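From: Imani Odera
To: skerach-circle list
Date: 28 May 2021
Subject: Re: [skerach-circle] stuck on chapter two, the "permission" exercise

Quick one, typing between calls, sorry for the mess.

Nassoro Shemweta wrote:
> Did the permission exercise twice now. Both times I end up writing
> what my father would say and not what I would say. He ran a hardware
> store for most of his life and thought anyone who changed jobs after
> thirty was a quitter. I'm 41. I have the Zolum application half filled
> in and I can't press send. Do I skip ahead to the values chapter or
> keep at this one? Also is the July retreat still on?
>
> Nassoro

Nassoro, don't skip. I skipped, first time through the workbook, and had to come back to it anyway, with a worse attitude. If your father's voice is what comes out then write that down. All of it. Fill the page. Then new page, and answer him. You don't have to win.

What got me moving was making the step stupidly small. Not "change career." Ten minutes on the form, timer on, stop when it rings even if its going well.

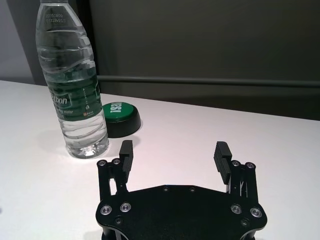

My mother taught typing for years and believed a woman with a steady paycheck had no business wanting anything else. So I know the voice. Mine shows up at my desk mostly, when I'm tired. I keep it boring now: white table, bottle of water with the green label, workbook, pen. Phone in the other room. When she starts in I take a drink and write the next line. Some days it's only the one line and I count it.

Also 3000 words is the limit on the Zolum statement, not the target!! Mine was two pages and they took me. Rozīte read it over for me, I can ask if they still do that for people on teh list.

July retreat: yes, still on as far as I know. Trirnano has the rooms. Cost is 154 for the both days, lunch included, dinner is on your own. Bring layers, the hall is cold in the mornings. If the money is a problem write me off list, there's usually a way.

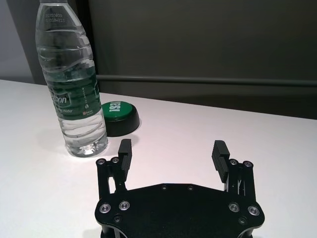 Bottled water, green label

One more thing and then I have to run. You said "quitter." Look at the chapter one pages again, the bit where you list what you stayed in too long. I'd bet that word is in there already. Mine was "ungrateful," four pages running.

Send me the form when it's half ugly. I'll read it tonight or tomorow.

Imani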